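Zallton water treatment works: notes from the August open day

The works supplies Zallton and the villages up the valley as far as Stotemance. Visitors were taken round in two groups, and ours started at 8 in the morning at the inlet screens.
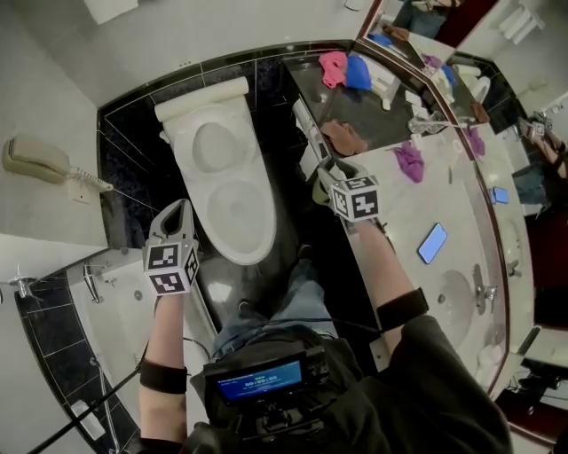

Raw water comes from the Sundura reservoir through a main laid in 2 sections, the older of them cast iron. It passes a coarse screen, then a fine one, and is dosed with coagulant before the settling tanks. Sludge is drawn off at the bottom and pressed into cake, which goes to local farms.

The sand filters take up most of the main hall. Each bed is backwashed when the pressure loss across it reaches the set limit, with air first and then clean water. We watched one wash from the gallery. It was loud, and the guide stopped talking until it finished.

Chlorine is added in the contact tank. The dosing pumps are by Durrani and replaced an older set that had no remote readout. The standby pair is run once a month.

The last stop was the leakage office. A dripping tap or a slow toilet valve is hard to find from district flow readings, so the staff look at the night line instead, when demand is lowest. One district of 1,000 properties had its pressure lowered in spring and the night line dropped with it. The next district to be done has 200.

Parking is on the grass by the lower gate.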